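Jidum sale of its Plarnirell stake

DeltShareholder
Jidum has confirmed the sale of 25 per cent of its Plarnirell subsidiary to Zaidi. Members are asked to give their views on whether the price of 243 million is adequate.

Ledger_North
In my view it is not. Plarnirell supplies most of the group's generic tablets, and the buyer gains two board seats. The Deltberg plant alone should have commanded more.

quorum6
I must disagree with the previous member. Margins at Deltberg have fallen for some five years – the board was right to act.
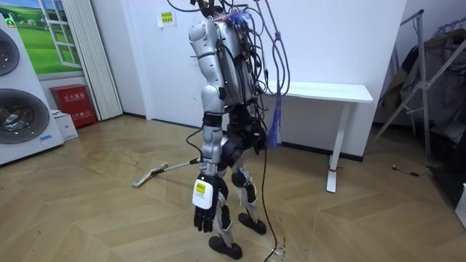
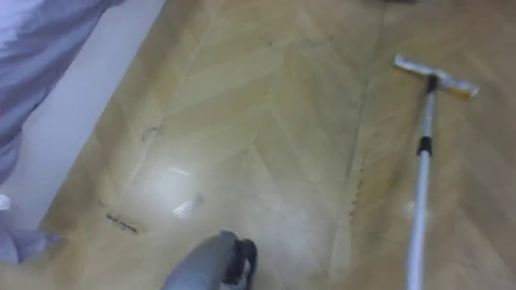 Pale wood flooring in both.

The proceeds are to repay the loan due in May, and this will lower the interest charge.

Ledger_North
The loan could have been extended. I would refer members to note 6 of the accounts, where the lender's option is set out.

quorum6
Note 6 permits an extension only at a higher rate.

DeltShareholder
I have written to the company on that point and will post its reply.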